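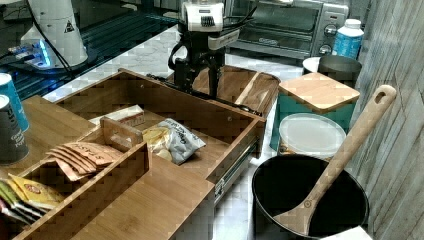
Print | E-mail

Shared workshop puts a robot arm to work in the kitchen

June 16, 2021

The members of the Suvetetti workshop have a new project on the go, and it's a great one: a black robot arm, built in evenings and on weekends, that is meant to help out at a kitchen counter. It has a two-fingered gripper and a name, Grallitz, and it has been the talk of the place since January.

The group has spent over 12 weekends on it so far. Muammer Sönmez drew up the first version of the gripper, and the current one is version 7, with longer fingers and a stiffer joint where they meet the arm. The control software, called Işık, was written from scratch by two members and can be run from an ordinary laptop.

Practice takes place among real kitchen stuff. There's a bamboo drawer with a bag of potato chips in it, packets standing in an organizer, canisters, a pot with a long wooden spoon and a cutting board with a groove around the edge. Flat things are the big challenge this month, and the builders are having a blast with it!

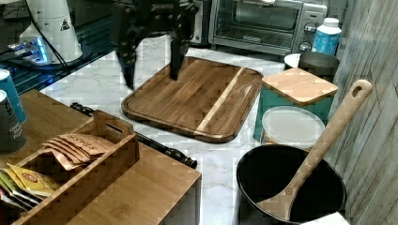
Sönmez said the hardest part had been the wiring, which the group redid twice before the arm would hold still, and that he would happily do it all again. He hopes to have a second arm going by winter.

The plans will be posted on the Prakero message board, free for anyone who wants to build one at home. New members are welcome, with or without soldering skills.

Print | E-mail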